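Teaching a robot to tidy a bedroom means tidying a bedroom yourself, very slowly, with your hands swapped for two pincers. I've been at it since May. My own mother couldn't get this much housework out of me.
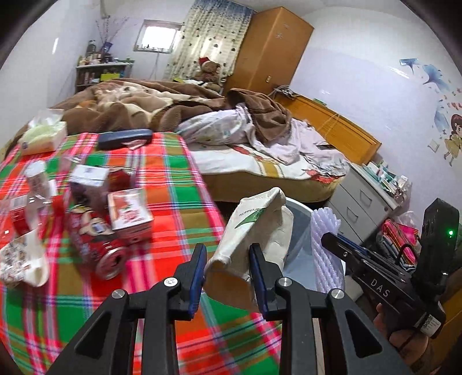
Page last changed: December 13, 2019

The cloth bag is my nemesis. A can has the decency to keep its shape, but a bag sags a new way every go, and Subira wants 70 clean takes of it before we touch the blanket. I'm on take three. The teddy in the Santa hat has watched all of them from the bed and I don't care for his tone.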